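The Spring at the End of the Road

By Idalina Gouveia

The road into Braltenby drops through two miles of hemlock before it gets to the first house, and the spring is just past that, on the left, where the shoulder widens enough for three cars. A steel pipe comes out of a stone wall and water runs from it day and night. There is no faucet. People park, wait their turn, fill what they brought and leave.

I started going in February, when the ground was frozen and the runoff from the pipe had built a hump of ice you had to step around. The first man I met there had driven from Jarkutside, 31 miles each way, with glass jugs wrapped in bath towels. He has a good well at home. He said the water from it tastes like a nail.

Roadside springs like this one can be found all over the hill country, though fewer than there used to be. Most were piped for horses. A teamster hauling lumber or milk needed a place to water the animals on a long grade, and towns sometimes gave a landowner a break on taxes for keeping a trough. When trucks replaced the horses, radiators boiled over on the same grades, so the troughs stayed useful for another generation. After that they were kept up out of habit, or they weren't kept up.

The Braltenby pipe was set in 1903, according to the town's road ledger, which lists the labor, the stone and a charge for "one iron spout." The spout has been replaced at least twice. The trough was taken out after a plow hit it, and the two halves are behind the town garage, planted with daylilies.

Margarida Peixoto lives in the first house. Her parents bought it when she was nine, and the deed came with a paragraph about the spring that she can recite. The owner has to let the public draw water "for household use and for beasts," and can't fence the wall or divert the flow. In return the town clears the pullout in winter. The arrangement has outlived every person who signed it.

"I've had people knock on the door at two in the morning to ask if it's safe," she told me. "I say I drink it. That's all I can tell them."

Whether it is safe is a harder question than most visitors want it to be. Spring water has a reputation for purity that it sometimes earns. Rain and snowmelt sink through soil and broken rock, and a long, slow trip underground takes out a lot of what you wouldn't want to swallow. A short, quick trip takes out much less. Two springs on the same hillside can be fed by very different routes, and nothing at the pipe tells you which one you have. Cold, clear water with a clean taste can still carry bacteria.

A spring can also change. A new driveway uphill, a failed septic tank, a logging job or a week of heavy rain can put surface water into a source that had tested clean for years. For that reason people who work with groundwater put more weight on a run of tests than on a single good one, and they like to see samples taken after storms.

Braltenby tests its spring four times a year for coliform bacteria and once a year for nitrates. The results go up in a plastic sleeve stapled to a post by the wall. When I was last there, the sheet on the post was dated April 28, 2024, and showed no coliform found. There was a gap in the file in the town office for most of one winter, when the clerk who took the samples was out with a broken hip.

The town nearly closed the spring once. A sample came back positive after a flood, and the select board's lawyer advised capping the pipe. More than 200 people came to the hearing, which had to be moved from the office to the school gym. In the end a crew dug out the spring box uphill, found that the lid had shifted and let leaves in, and put on a new concrete one with a gasket. The next three samples were clean. The lawyer asked for a sign, and got one. It reads UNTREATED WATER, USE AT YOUR OWN RISK. It has a few dents in it. 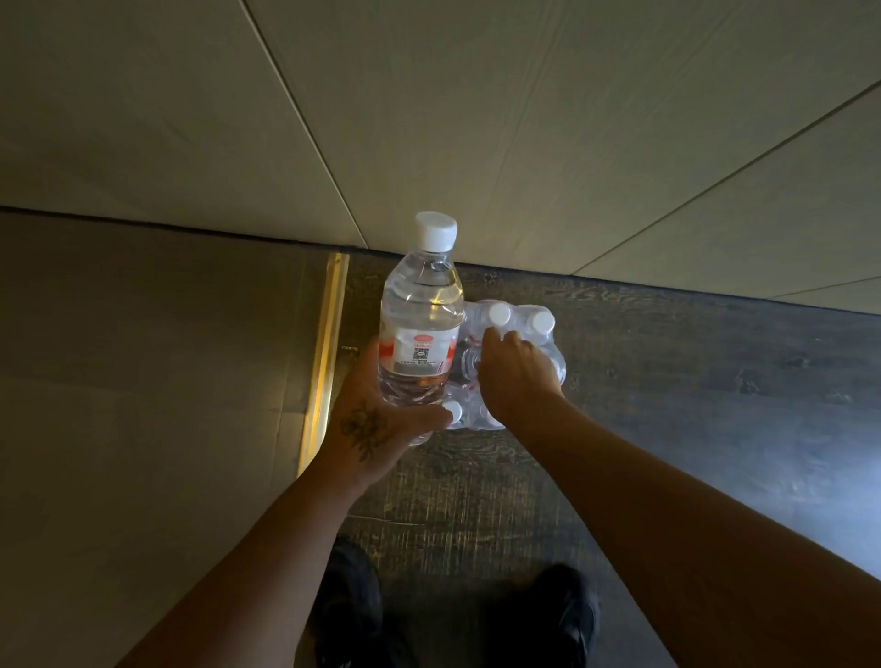

The regulars have their own rules, and a newcomer learns them fast. If you have more than six jugs and the person behind you has one, you let that person go first. You don't wash anything under the pipe. You don't leave your engine running, because the fumes hang in the hollow. The conversation is mostly about weather and roads. A woman with a van full of five-gallon carboys turned out to be a baker, and she claimed her rye starter went flat on town water. A retired surveyor told me the flow had dropped by half in the drought years and come back the following spring.

He was close to right. The flow has been measured on and off for decades by a high school science class, which holds a bucket under the pipe and runs a stopwatch. The lowest number in their notebook is a little under two gallons a minute. The highest came in a wet year, with snow going off all at once, when the bucket filled so fast that a student wrote "no time to read watch" in the margin.

Other towns have made other choices. Jarkutside had a spring on its north road that was capped when the state widened the curve. There was talk of moving the outlet a few yards down, but the money went to a culvert. People there still give directions by it. You turn left, they say, at where the spring was.

In Awwad, a crossroads with a church and a feed store, the pipe is open but the sign next to it says not to drink. The water has high nitrates, most likely from the fields above it, and it has been posted for years. On the afternoon I stopped, a man was filling a barrel in his pickup bed. It was for his tomatoes, he said, and nitrates were fine with him.

The spring at Titum is the only one I visited that has gone the other way. The family that owns it had let it silt up, and the pipe was down to a drip. A neighbor offered to dig it out if they would pay for the stone. The work took two summers and cost $2000, most of it for a load of granite blocks from a torn-down bridge. The new basin is waist-high, so you don't have to stoop, and someone has set a flat rock beside it to rest a jug on.

If you plan to collect water from a roadside spring, a few habits are worth having. Look for posted test results and check the date. If you find none, call the town office, which may know more than the post does. If there have been no tests, boil the water hard for a minute before drinking it, longer at high elevation. Keep in mind that boiling takes care of germs and does nothing for nitrates or metals. Infants should not be given untested spring water at all.

Containers matter as much as the source. Use ones made for food, with lids that close tight, and wash them with hot soapy water between trips. A jug that sits half full in a warm garage for a month can grow a green film even if the water that went into it was perfect. Glass keeps the taste best but is heavy, and a wet glass jug is an easy thing to drop on a stone step. Full jugs of any kind belong on the floor of the car, wedged so they can't roll. Store them somewhere dark.

A lab test for bacteria costs less than most people guess, and many county offices hand out the sample bottles free. The bottle is sterile, so don't rinse it. Fill it straight from the pipe, cap it, keep it cold and get it to the lab the same day.

Margarida's kitchen has running water from the same source, by way of a line her father laid in a trench he dug by hand. The line freezes in the worst weeks. When it does, she walks down to the wall with two pails like anyone else and stands in line if there is one.

She is 71 and has begun to think about who will have the house after her. Her nephew is interested but lives far off. A couple from the city came to look at the place last fall and asked the agent whether the paragraph in the deed could be bought out. The agent called the town, and the town said no. The couple bought something on the lake.

I went back one more time before I finished writing this. It was early, and there was one car in the pullout. Its owner was asleep in the driver's seat with the window down, and four full jugs were lined up on the wall. I filled mine and put a dollar in the coffee can that pays for the lab tests. It already had a few dollars in it, and a button.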